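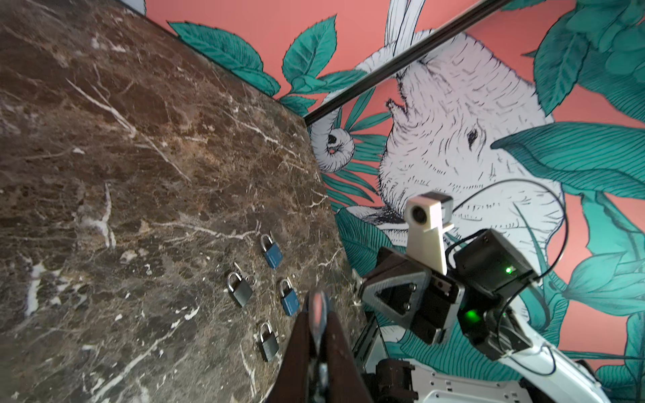 Padlocks, keys and the stone top

16 June 2022
2 min read

Finally got the little padlocks out of the drawer and onto the marble. Four of them, two blue and two silver-gray, and I have wanted to sort these out ever since the key tin got tipped over. Daiane wants them for the sample cabinets at Kirthorpe and I promised her a set that had all been tried with their own keys (a promise I made before looking in the tin, naturally).

The blue ones are easy to pick out on the stone. The gray ones are harder, especially with all that white veining, and anything thin and metal you put down there just sort of melts in. I've started feeling for keys with my palm, which works better than squinting. Sólveig says put a sheet of paper under everything. She's right and I keep forgetting.

Method, such as it is: one lock at a time, try the key, open and close it 5 times, then a puff of the Brindex graphite powder if it feels gritty. No oil! We oiled the last batch and they were sticky by September. Wipe the stone afterwards too, the powder gets into everything.
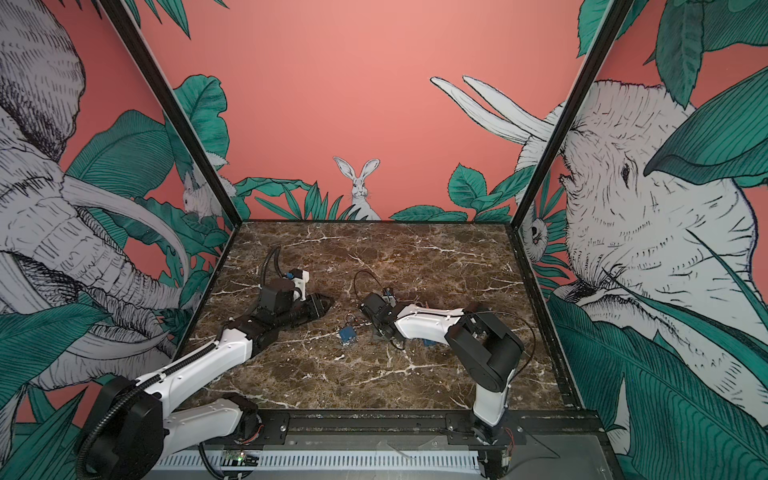 Elephants on both sides, rabbit at the back.

I do like working in front of that mural. The coral pink is a lot of pink, I'll admit, but the big leaves calm it down, and I found the small white one peeking out of the leaves on the left wall again today and was just as pleased as the first time. Daiane votes for the elephant on the right because of the tusks running round onto the back wall. I'm for the rabbit, sitting there with its ears straight up behind the table like it's waiting for a report.

Note on the top itself: Andrade sent the care sheet for the marble, item 398 in the folder. Mild soap, soft cloth, nothing with vinegar in it. Metal things should be set down and not dragged — that includes padlocks, and that includes me. Sólveig would still like felt squares under the heavier stuff and

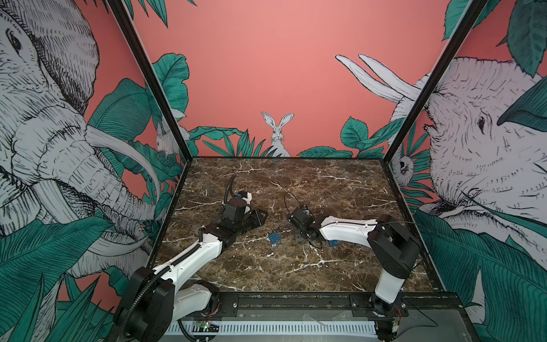 I said I'd cut some if she finds the good scissors. They were last seen at Fikatby, of all places, when we wrapped the leaving present over coffee.

Still to do:
- tags for the keys, one color for blue locks and one for gray
- ask Daiane whether she wants 2 keys per lock or one
- new lid for the key tin
- felt squares (scissors first)

We use cookies to remember your settings. Accept / Manage preferences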